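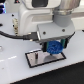
Finding an Intermittent Gripper Dropout, Start to Finish

By Wendell Zamora
Last updated January 20, 2026

If your gripper lets go of things for no reason you can find, and then behaves beautifully the minute you walk over to watch it, this page is for you. We chased that fault on the wiping cell at our Zelside shop for most of September, and I replaced two perfectly good parts before I found the bad one. I've written the whole hunt up in the order I wish I had done it, so you can skip my detours (I'll confess to them as we go).

The short version is that our gripper cable was being tugged at one corner of the motion, and a contact inside the connector was opening for a moment. The gripper lost its connection, reset itself, and opened its fingers on the way back up. The arm had no idea and carried on wiping with nothing in its hand. Your fault may be in a different place, but the steps will get you there.

What you'll need

A multimeter with thin probes
A notebook, or a text file if your handwriting is like mine
The hex keys for your gripper mount and a torque driver
A few hook-and-loop straps (please, no zip ties yet)
A flashlight and some kind of magnifier
A spare gripper cable, if you have one
Something light and soft for the gripper to hold while you test

Before you touch anything

A gripper that opens and closes when it isn't told to can pinch you, and so can one that wakes up in the middle of being worked on. Ours homes itself after a reset, meaning it closes all the way and then opens all the way, and it does this without asking. I had a finger between the pads the first time I saw it happen. It was only a blood blister, but I'd been leaning in with my face pretty close too, and I went home that night feeling foolish.

So, for every step below where your hands go near the fingers: stop the program, press the emergency stop, and switch off power to the gripper at the cabinet. Check whether your emergency stop really cuts gripper power. Ours doesn't. It stops the arm and leaves the gripper live, so that the thing won't drop its load, and that is a sensible choice right up until you're the one with your hand in there. Read your own wiring diagram and then test it.

If the gripper is holding something heavy or sharp, set the part down and open the fingers before you cut the power.

Step 1. Write down what it does, in plain words

Don't start with a theory. I started with a theory (weak motor) and it cost us a new gripper. Write down what you saw, where the arm was when you saw it, and what the error log said, even if the log said nothing.

Our first useful note read: "Opened at far end of wipe, near the edge of the table. Arm kept going. No arm fault. Gripper light went off and came back." All the information was sitting there in that one line. A motor that is too weak lets the part slip, but the light stays on. A light that goes off and comes back is telling you about power or the connection.

Step 2. Find out if it's the grip or the link

Two quite different faults look the same from across the room. In one, the gripper is alive and well and the part slides out. In the other, the gripper resets. To tell them apart, have your program read the gripper's status on every cycle and save it with the time and the joint angles. If you can't log that quickly, log it slowly and let it run longer.

We ran 600 cycles overnight with logging on and came in to six dropouts. Every one of them showed the gripper going silent and then coming back as if it had just been switched on. That cleared the pads, the grip force and the thing being gripped, all in one night, and I'd already spent a week cleaning pads.

If your log shows the gripper awake the whole time, stop here and look at your force setting and the condition of the pads. The rest of this page won't help you much, I'm afraid.

Step 3. See where in the motion it happens

Line up the dropouts with the joint angles. If they're scattered all over, suspect the supply or the cabinet end. If they bunch up in one place, suspect something that bends, stretches or rubs.

Ours bunched up tightly at the far end of the wipe, where the wrist turns and the cable has the longest way to go. Down at the middle of the table, over the plate, the cable has a nice easy sag to it and nothing looks wrong at all. I must have stared at it in that position a dozen times and gone away satisfied. So jog your arm to the spot where it fails, not the spot where it's comfortable to look at.

Step 4. Do the gentle wiggle test

You need the gripper powered for this one, so read the safety part again first. Keep the arm stopped, keep your hands on the cable well back from the fingers, and have a second person at the stop button. Use a wooden dowel if you can't reach the cable without passing near the fingers.

Start at the cabinet and work toward the gripper. Bend the cable a little, wait, and move along. Watch the status, not the cable. Go slowly, and I do mean slowly -- plan on 20 minutes for this step alone. Brisk wiggling can make a good connector blink too, and then you've learned nothing.

On ours the cable comes across from the side and plugs straight into the gripper, just under the mounting block. Bending the cable in the middle did nothing. Bending it at the back of the connector did nothing. Pulling it lightly straight out, the same direction the arm was pulling it at the far end of the wipe, dropped the gripper every single time.

Step 5. Look inside the connector

Power off at the cabinet. Wait for the gripper light to go out. Then unplug it and get your magnifier.

What you're hoping to find is something you can see: a pin pushed back from its neighbors, a dull or darkened contact, a latch that doesn't click home. Ours had one pin sitting a hair lower than the rest. With the plug pushed fully in, it touched. With a bit of pull on it, it didn't. If you find nothing, measure each wire from end to end with the meter while a helper puts a light pull on the plug, and watch for the reading to jump.

Please don't bend a pushed-back pin forward with tweezers and call it fixed. I did, and it held for two days.

Step 6. Replace the cable

Fit the spare, and make sure it's rated for constant flexing. Ours came from Ondton and the first one we ordered was meant for fixed wiring, which I didn't notice until it was in my hand and stiff as a coat hanger. Check the pin layout against the old one before you plug it in. Seat it until you feel the latch, then give it a small tug with your fingers.

While you're there, check the screws in the mounting block with the torque driver. Ours were fine, but a loose block lets the gripper rock, and that works the connector too.

Step 7. Take the pull off the plug

This is the real repair. If you stop at Step 6 you'll be back at Step 1 in a few months.

Strap the cable to the wrist so that any pull lands on the strap and the connector never feels it. Leave a soft loop between strap and plug. Then jog the arm, at low speed, to every far corner of the program, and look at the loop in each one. It should get bigger and smaller but never go straight. Check as well that it can't hang down low enough to brush the table or get caught under the tool.

Once you like the length, leave it on hook-and-loop for a week before you fit anything permanent. I moved ours twice.

Step 8. Make the arm notice next time

A dropped wiping pad is no tragedy. A dropped glass panel would be, and it bothered me that our arm would cheerfully carry on with empty fingers. Add two checks to your program. Have the arm stop if the gripper goes silent, even for one reading. And have it compare the finger position to what it should be when holding the part, before each contact move. Set it to stop and ask for a person. Please don't have it retry by itself, for the sake of whoever is leaning in to see what's wrong.

Test both checks on purpose. With the arm at low speed and everyone clear, switch off gripper power from the cabinet and see that the arm stops.

Step 9. Run it longer than you think you need to

Our fault showed up six times in 600 cycles, so a clean hour would have meant very little. We ran 2000 cycles on the new cable with the same logging as before and got no dropouts. Then I put the old cable back for an afternoon to be sure the fault came back with it, and it did, before lunch was cold.

Tag the bad cable or cut the end off it. Ours went in a drawer without a label, and the folks on the Pennington job borrowed it.

Related pages

Setting grip force for soft parts
Cable routing on the Ristberg cell
Monthly wrist and mount check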